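I'd been told Rianne Timmermans would talk my ear off about bin picking, and she did, starting before I'd even found somewhere to put my coffee. She runs the small automation group at Gindilness, and I'd gone in with one nosy question: can a machine do the boring jobs yet?

"Which boring jobs?" she said. "People say that to me at barbecues and they mean the laundry. I can't do your laundry. Ask me again when I'm 60!"

(She's 47, for the record. She told me to print it.)

What she can do, some of the time, is get an arm to reach into a bin of parts lying every which way and pull one out. I said that sounded like something my nephew could manage. She laughed — she's clearly heard it before — and said he'd also manage it in the dark, half asleep, while telling her about a video game.

"You don't think about your fingers," she said. "You feel the part slip and you fix it. The arm has to be told where the part is, which way it's lying, what's on top of it, and whether there's room beside the wall for the gripper. Get one of those wrong and it shoves the bin."

So the bin gets clamped down, and the parts they practise on are plain bars in a couple of colours.

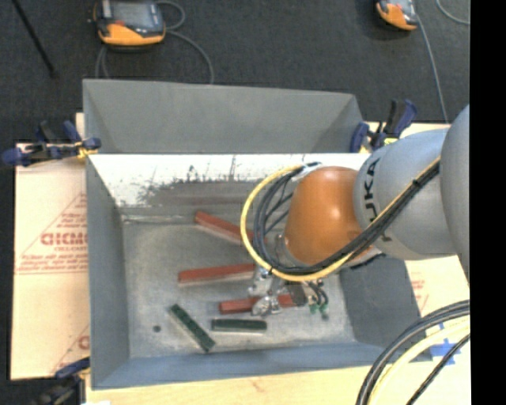 ### So when do I get one at home?

Not soon, if you ask Rianne. She reckons the shop floor will get there well ahead of the kitchen, and only for jobs where the same part turns up all day. Her last long trial at Prakstead ran to 740 picks, and she'd stopped it 15 times to sort something out by hand.

"That's fine for me, I'm standing right there," she said. "Would you want to be called out of the shower that often for your dishwasher?"

I would not! I asked what she'd hand over first if she could, and she didn't even stop to think. "Socks. Matching socks. I'd pay anything."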